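Disulero

Disulero is a stocked trout lake and day-ticket fishery in a shallow valley below the village of Westerberg. It covers slightly less ground than its signboard suggests and holds rainbow trout, a smaller number of brown trout, and several large carp which do not appear on any stocking record and which have resisted every attempt to remove them. The fishery is best known for the Jollska, an annual trout match in which the prize has gone unclaimed more often than it has been won.

History

The lake began as a clay pit. Digging stopped when the clay ran out, the pumps were switched off, and the hole filled by itself, an improvement carried out at no cost to the owners. The name is usually said to come from a foreman's misspelling of a word that has never been agreed on. A rival account holds that it was once written Westerberg Old Pit on all documents and that somebody simply got bored.

Fishing was informal until Iraklis Bakalis took on the lease. He put in a jetty, a hut and a gate, in that order, and spent his first season watching people walk round the place where the gate would later be. The first trout were delivered in April. Most were caught within the week by herons, who were not charged.

Bakalis handed over the daily running to Caroline Kariuki, who introduced numbered pegs. Peg 3 is regarded as the best on the lake and is booked well ahead. Peg 132 also exists, despite there being far fewer pegs than that, because the numbers were bought second-hand from a car park.

Fishing

Fly fishing is allowed from every peg. Bait is restricted to the southern bank, where worms, sweetcorn and prepared paste may be used. Treble hooks are banned, as is fishing for the geese, a rule that appears in bold on the back of the ticket and is understood to have a history. Barbless hooks are compulsory.

The usual method for rainbows is a small dark lure fished slowly just under the surface. Brown trout are caught mainly by people trying to catch rainbows. The lake fishes poorly in bright sun and in an east wind, and on most other days there is a reason available from the hut on request.

Trout may be taken home up to the limit printed on the ticket. The fish have a mild flavour with a trace of the clay pit about it, and regulars recommend soaking the fillets in salted water before cooking. A short leaflet of recipes, written by Kariuki, is sold alongside the flies. It favours plain frying and is firm on the subject of almonds.

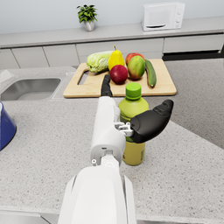
A bottle and a wooden cutting board on a kitchen counter.

The Jollska

The Jollska is fished over a single day and is named after a make of landing net that is no longer sold. Entrants must catch one trout of each kind from the same peg. Smaller or larger bags make no difference to the result, and a competitor with a dozen rainbows and no brown is placed level with one who stayed in the car.

The trophy is a tin bait box mounted on a block of oak. When no one qualifies it remains on a shelf in the hut, where it has been used to hold teabags. At the match fished on 5 November 2018 two anglers qualified and the rules were found to contain no method of separating them. The box was awarded jointly and the lid and the base went to different houses. They have since been reunited, though the hinge has suffered.

Access

The lake is reached by a track from the Tandeck road. The track is marked as suitable for cars, an opinion formed in a dry summer. Parking is beside the hut. Tickets are sold from the hut window and must be kept until leaving. Dogs are admitted on leads, and the café, which is a kettle, closes when the milk is finished.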